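FOR IMMEDIATE RELEASE - November

Sotach opens equipment planning service for small laundries and textile sorters

Two-arm folding and sorting stations, budgeted before anyone signs anything

KUVHAM -- Sotach, the equipment planning firm, is opening a fixed-scope service for small laundries, uniform rental shops and used-clothing sorters that are thinking of buying two-arm robot stations. Bookings open this month. First site visits start right after.

The service is called Skikix. It covers the part of the purchase that comes before the purchase: what the station has to handle, where it would stand, what it would draw off the wall, who would look after it, and what the whole thing costs over its working life. Not just the sticker price.

Sotach doesn't sell robots. Doesn't take a commission on them either. The client pays a flat fee and keeps the plan, whether they buy or not.

"We kept getting called in after the order was placed," said Remo Haslinger, who heads the Skikix service. "The arms are on a pallet and somebody asks where the table goes. Then it's the outlet. Then it's who's going to feed the thing on second shift. All of that was money and none of it was on the quote."

What's in the plan

Each Skikix plan is built from a checklist of 107 items, filled in on site with the people who run the floor. Takes 2 days for most shops. Large items first:

Garment mix. What comes in, in what state, how much of it is tangled. A station quoted on flat towels is a different station from one that has to pull a single shirt out of a heap. The plan sorts the client's own work into easy, slow and leave-it-to-people, and the budget only counts the first two.

Footprint. The arms, the rail or bench they bolt to, the walls around them, and the space to open everything up for service. Plus carts. Shops forget the carts.

Cameras and lighting. Number of views, where they mount, whether overhead lights need to be swapped. Cameras riding on the wrists need cables long enough for full reach, and those cables wear. They go in the plan as a yearly spare.

Grippers. Jaws, pads, spares, and a line for trying a second type. Thin fabric and heavy fabric don't always want the same fingers.

Power, network, air if needed. Electrician's time is quoted locally, not guessed.

Labor. Hours to load, clear, restart and clean. Also hours for training, paid, on the clock.

Downtime. What the shop does by hand when the station is off. Every plan has to have this page filled in or we dont hand it over.

The budget sheet

The last section is one sheet, made to go straight to an owner or a bank. It lists purchase, install, first-year running cost and a reserve for parts. Costs are shown over 7 years, with a line for replacing grippers and wrist cables along the way. Lease figures go beside purchase figures where the client has a lease offer in hand.

There is also a "wait" column. If the numbers say hold off a year, the sheet says so and lists what would need to change: volume, garment mix, floor space, price.

"Some people are going to pay us to be told no," Haslinger said. "Fine. Cheaper than the other way of finding out."

Trial work

Clients can add a bench trial. They ship a bag of their own garments, unsorted, as it comes off the floor, and Sotach has it run on a two-arm bench. No pre-folded samples, no new stock. Shirts with prints, stretched knits, dark items, whatever the shop really gets. Results come back as a short report with times per garment and a list of what was set aside for hand work.

Sotach recommends the trial for anyone whose mix is over half mixed clothing. Shops running mainly sheets and towels can usually skip it and put the money toward install.

Early client

Auer, a uniform rental and repair shop, went through a pilot version of the plan earlier this year. Auer had been looking at a station for the back end of its sorting line. The plan moved it to the front of the repair bench instead, where volume is lower but the pieces come one bin at a time. The change took roughly a fifth off the install budget, mostly electrical and floor work.

Auer has not placed an order yet. A decision is expected with next year's budget.

The pilot changed the checklist as well. Lint cleaning got its own line. So did the noise question, after the repair staff asked if they would still be able to hear the radio. And the parts reserve was split in 2, one for wear items and one for breakage, as the shop's bookkeeper wanted them in seperate accounts.

Who it's for

Skikix is set up for shops planning a first station or a second one. Larger lines with conveyors and several stations are outside the fixed fee. Sotach will quote those by the hour.

Shops that already have a vendor quote should bring it. The quote is read line by line against the checklist and gaps are marked. The vendor is welcome on the call. Shops with no quote get a blank request form they can send to as many vendors as they like, worded so the answers come back in the same order and can be compared.

What to have ready before a visit: a floor sketch with outlets marked, one typical week of volume by garment type, current hours on sorting and folding, and the name of whoever will look after the station. If that last one is blank leave it blank, we'll talk about it.

Booking

Visits are booked in the order requests arrive. The fee is the same for every shop inside the service area, travel included. Bench trials are billed separately, and the client pays shipping both ways.

Requests go to the Sotach planning desk in Kuvham. The desk picks up the phone until 4 p.m. Press questions to Remo Haslinger, same desk. The blank checklist can be had on request, free, with or without a booking.

About Sotach

Sotach plans equipment purchases for small and mid-size shops in laundry, textile rental and clothing resale. The firm is based in Kuvham and is independent of equipment makers.

- ends -
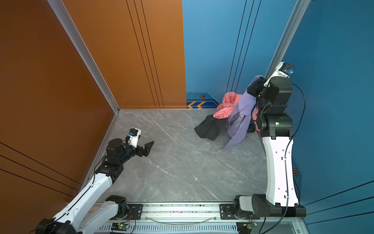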